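Two weeks with the ribbed fingers

August 2021

I have been swapping finger pads on the two arms again. The old ones were smooth and fine for blocks, but they were poor with anything thin. Arūnas Urbonaitė sent me a ribbed set from Pladcombe and I said I would write down how they compare.

The test is bagging. Toy vegetables go from a basket into a clear bag, one arm on the bag and the other on the food. I like it because it needs a wide grip and a very fine one in the same run, and you find out quickly which of the two your gripper is bad at.

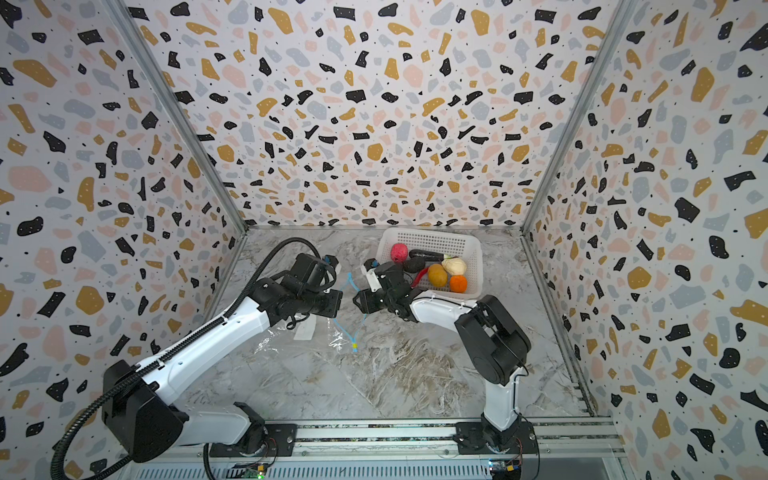

Both arms over the bag, basket at the back.

With the smooth pads I did 300 tries at picking up one layer of the bag near the opening and got 200 good ones. The ribbed pads did better on the film but not on everything. They hold the garlic well. The eggplant still turns in the grip if you take it too near one end, and I think that is down to where I grab it more than to the pads.

Force took longer to sort out than I expected. The controller lets me set a closing limit per arm, and I had left both at the default of 800. At that setting the fingers shut hard enough to pull the plastic along with them. I cut the limit on the bag side and left the food side alone. I also slowed the last bit of the close, which adds time to every run, but I can live with it. 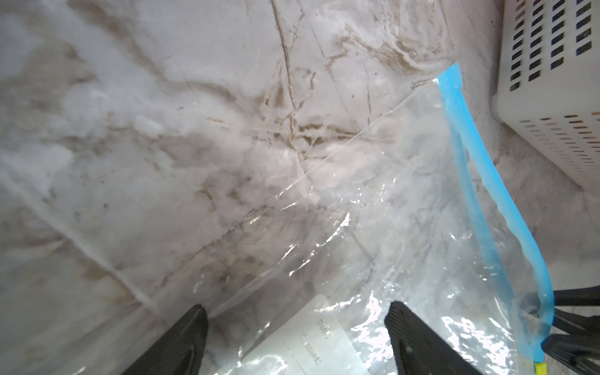 The wrist cameras matter more than the pads on this job. Clear plastic throws back a lot of light, and from above I often can't tell a fold from an edge. Up close there is more to go on, and a colored seal gives me a line to aim along. I tried running with the overhead view only for an afternoon and went back to using the wrist views as well.

Ettore Donati asked whether softer pads would do the same thing for less money. Maybe — I have a sheet of silicone from Nogueira that I haven't cut yet. I'll try it in September, same bags and same force limits, and put the numbers next to these. If anyone has a good way to glue silicone to a finger so that it comes off clean later, please write to me.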